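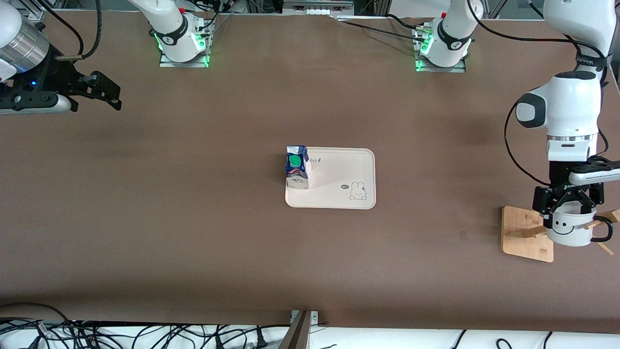 Rabbit tray with a small drinks carton, green screw cap. Brown tabletop.

Trays and Small Things for the Table: Gallery 5

Posted Monday, October 22, 2018 by Hongjun Dong

Gallery 5 is given over to one tray. It is a rectangular one with rounded corners, in a pale colour between cream and pink, and it has a rabbit on it. I bought it in August from the shop at Winmont, from the shelf at the back where they put single items and ends of lines. There was no box and no leaflet with it. The price sticker came off with warm water.

Earlier galleries covered the larger serving trays, the tea trays and the two round ones from Jumach. Those are all plain or have a border pattern. I had left out anything with a drawing on it until now.

The drawing
The rabbit is a simple line drawing with long ears and a round face. It sits in the lower right area of the tray, with a tiny speech bubble just to its left that says "hi!". The same word is printed again in small dark letters near the top edge. Most of the surface is left plain, so a cup or a carton can stand on the left and the rabbit stays in view. Put a plate on it and the rabbit is the first thing to disappear.

I prefer this to trays with a picture across the whole surface. On those you see the picture when the tray is on the draining rack and hardly ever otherwise.

The carton
A small carton drink, printed in dark blue with white and red graphics. The round screw cap is on its upper face. Cartons of this size are good for judging a tray because they are narrow and fairly tall for their base, and they go over if the tray tips. I use them for that more than I use cups. A full carton is steadier than one that has been started, so if you are trying a tray at home, try it with both.

Measurements
Length: 276 mm
Width: 205 mm
Both taken along the outside edge with a steel rule. I measure every tray the same way, so the figures can be set against those in the other galleries. Shops often give the inside measurement, and the two can differ by more than you would expect on a tray with a deep rim.

In use
It is a tray for one person. A bowl and a cup go on it together if the bowl is a small one. A dinner plate does not fit. I have used it mainly for breakfast, for a drink and something on a saucer in the afternoon, and for carrying salt, pepper and mustard to the table in one go. It is also a reasonable size for keeping by the kettle with the tea things on it.

For anything heavier I still use the long Hagedorn tray from Gallery 2, which has proper handles. The rabbit tray has to be held by the edges with both hands. That is fine between a kitchen and the next room. I would not take it up a flight of stairs with a full cup.

Washing
By hand, with a soft cloth and ordinary washing-up liquid. I don't know whether it would stand the dishwasher and have not tried it. The printed part gets the same treatment as the rest, but I keep the rough side of the sponge away from it. Tea rings wipe off if they are seen to the same day. Dry it before stacking.

Storing
Mine stands on edge in the rack beside the bread bin, between the two Jumach trays. If you stack trays flat, put a sheet of kitchen paper between a printed one and whatever sits on top of it. I lost part of the pattern on an older tray by not doing this.

Colour
Pale trays are hard to match from a screen. The cream-pink looks closer to cream in daylight and closer to pink under a kitchen bulb, at least in my kitchen. If you want one to go with a particular set of cups, take a cup with you to the shop. It sits well on a brown table. I tried it on a white cloth at home and did not care for it as much.

Questions from readers
Several people asked after Gallery 4 where the napkin rings came from. They were from Druma and had been in a drawer for years. I have not seen them on sale since.

One reader asked if I would sell any of the trays. Not at present. If I do thin them out, the list will go up on the notices page first.

Another wanted to know how many pictures are on the site altogether. There are 400 at the last count, including the old kitchenware pages, which have not been moved over to the new layout yet. Some of those still open very slowly.

Correction to Gallery 3
The oval tray was given as having a lacquered finish. It is painted. The entry has been changed, and thank you to the reader who wrote in.

Other galleries
Gallery 1: Tea trays
Gallery 2: Long trays with handles
Gallery 3: Oval and round trays
Gallery 4: Napkin rings, coasters and mats
Gallery 5: Rabbit tray (you are on this page)

Gallery 6 will be jugs. I still have the large ones to measure.

Please ask before using a picture from these pages elsewhere. The contact form is under Notices.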